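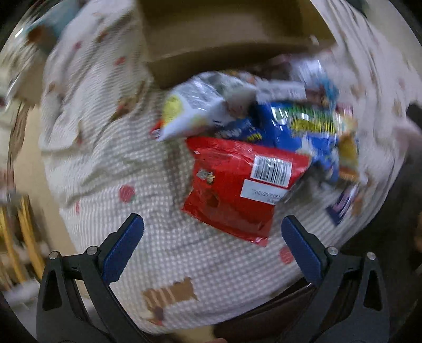
Ticket: Snack box contents don't match packing slip

Opened by: Kidus Lencho
Product: Overo mixed snack box, monthly
Status: Resolved
Assigned to: Hastine order support

Customer message, Tuesday 9:40 a.m.

My October box came last night. I tipped it out on the bed to check it against the packing slip and it doesn't match. The slip lists two bags of the Ouellet rice crackers and I can't find either one. There is also a bag that isn't on the slip at all. The carton was taped shut when I got it and had no damage I could see.

I have one bag in the photo, the red one, where I'm not sure how to read the date. It is on a small white label under the barcode and the last part looks like 3ML. Is that a date or a batch code? I don't want to eat it if it's old.

Photo attached. Nothing has been opened.

Reply from support, 10:25 a.m.

Thanks for the photo. The box number on your account ends in 385. Please check that the slip shows the same number in the top right corner. If it doesn't, you may have been given the slip for another order.

For the red bag, I can make out the end of the line on the label but not the whole thing, and the label is upside down in the photo. Could you turn the bag around, flatten it and type out everything printed there, including spaces? Please don't go by the last three characters alone.

Customer message, 12:10 p.m.

The slip says 63. So that is a different number. The account page does say 385.

The label has two lines. The first is a best-before date in February, day first and then month. The second line is a run of numbers with the 3ML at the end. The way the bag was lying I had been reading them as one line.

Reply from support, 12:50 p.m.

That clears up the label. February is the best-before date and it is fine to eat. The second line is the maker's lot code. We don't use it for anything on our end unless there is a recall — there isn't one on that item.

On the slip: 63 is a Wenis box, packed at the same station as Overo. The Wenis box has the Ouellet rice crackers and yours doesn't. I need to know now whether you got the right carton with the wrong slip, or the wrong carton. Please do the following:

1. Find the shipping label on the outside of the carton and read me the line that starts with BOX.
2. Sort the bags by maker and send me the names. No need to photograph them again.
3. Look under the bottom flaps of the carton. Slips sometimes slide down there.

Customer message, 6:15 p.m.

BOX line says 385.

Sorted them on the kitchen table and the list of names is in the attached note. I went through it against the Overo list on your website and they all match, including the one I thought was extra.

There was a second slip under the flap, folded in half. It says 385 and everything on it is here. So I had two slips, and the wrong one was on top.

Reply from support, Wednesday 8:30 a.m.

Then the contents are correct and nothing is missing. The extra slip came from the box packed before yours. I have checked that order, and it went out with no slip but with the right items.

I have put a 2,000 point credit on your account for the time this took. It shows up under Rewards and can be used on the next box or on single items. You can recycle both slips and the carton.

Customer message, 8:55 a.m.

Credit is there. One more thing, can the slip be taped to the inside of the lid? I would have found the right one first.

Reply from support, 9:20 a.m.

I passed that to the packing station. Closing this ticket — reply here within 2 weeks if you need it reopened.

Internal note

Cause: slip from box 63 placed in carton 385 on top of the contents. Correct slip was under the bottom flap.
Fix: contents confirmed by customer against the 385 slip. No replacement sent.
Follow-up: packing station to match slip number to BOX line before taping. Help page on reading best-before labels needs a line about lot codes.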